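Can a machine do your chores yet? Some tips before you spend money

Every January we receive the same question from readers: is it now time to let a machine do the work in the kitchen or the small workshop? I have tried to collect what we learned at Storside, where we keep a household page and also a small repair shop, so the question interests us from both sides.

Start with the chore and leave the machine for later. Write down what your hands do. "Tidy the table" sounds like one job, but it is many small ones: find the pen, decide from which side to take it, close the fingers, lift, carry, let go in the right place. A machine must be good at every one of these, and most are good at two or three.

Floors are the easy part. A robot hoover does well in a room with few cables and no thick rugs. Lift the chairs in the evening and let it run when you are out. Empty the dust box each time, also when it looks half full. Wipe the sensors with a dry cloth.

Picking things up is the difficult part. Long, thin things such as markers, wooden spoons and screwdrivers are a fair test. If the fingers close too near to one end, the thing can turn in the grip, and then it is put down crooked or falls.
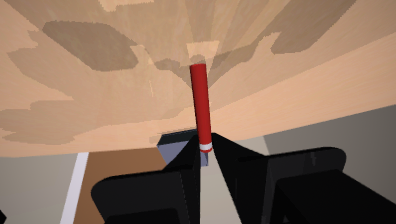 Much of this practice is done in simulation first, and I think this is sensible, as no cups are broken there. But you should ask the seller what happened afterwards, on a real table. Zimari, which makes a small arm for workbenches, gave us a figure of 2,925 practice runs on the computer and 172 on a real bench. I would look at the second number before the first one.

If you have such an arm on trial, these habits helped us:

Give each tool one fixed place, and mark it with tape.

Keep shiny and transparent things away from the work area. Our Pestance arm often did not find a drinking glass at all.

Do not let it handle knives, hot pans or anything you would be sorry to lose.

Stay in the room. The stop button must be where you can reach it without leaning over the arm.

About the price: the Toom sorting set costs 1,303 pounds without the table clamp. We used it for 3 weeks for sorting pens and small brushes. It did the work, slowly, and somebody had to lay the things out for it first – in this time I could have sorted them myself.

For wet work, folding clothes and anything inside a full drawer, my advice is still to wait. A drawer with dividers and a magnetic strip on the wall will save you more minutes this year. Screw the strip into the wall, the glued ones come down when the kitchen is steamy.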